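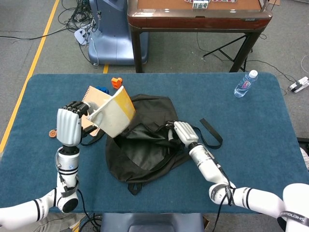
Left hand on the folder or booklet, right hand on the bag.

Nellix bagging controller

Nellix is the two-arm control code we use at Hustier for one job: getting flat, floppy things into a black bag that has no opinion about staying open. One hand holds the bag, the other brings the item. It took three rewrites to get to that sentence.

What is in the repo

planner/ picks which hand does which job. It favors the left for carrying, for reasons Wael Salem has promised to write down.
grip/ runs the fingers. Closing force is set per item in items.cfg. Paper bends, so start low.
watch/ checks the bag mouth 30 times a second and pauses the carrying arm if it loses track of the rim.
replay/ plays back logged joint angles with the motors off. Use it first. Please.

Bag mouth tracking

The tracker looks for the rim, then for the dark inside. Black fabric against black fingers is its least favorite thing, and black straps come next. If it locks onto a strap, raise rim_min to 7 and restart watch/. The holding hand should keep its grip on the rim until the carrying hand has let go – the planner enforces this now, after a long September.

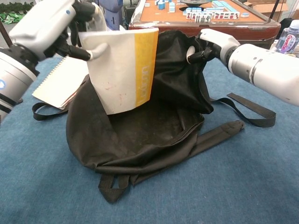
Known problems

Curved booklets are planned as if they were flat. Olesia Romaniuk has a branch.
The wait timer gives up after 90 seconds without telling the log.
Logs over 700 MB load, eventually.
Spiral notebooks are listed in items.cfg but the entry is a copy of the booklet one.

Contact

Kenza Lamrani for the planner, Khadija Ragab for everything that touches a motor. Last edited 2019-07-25.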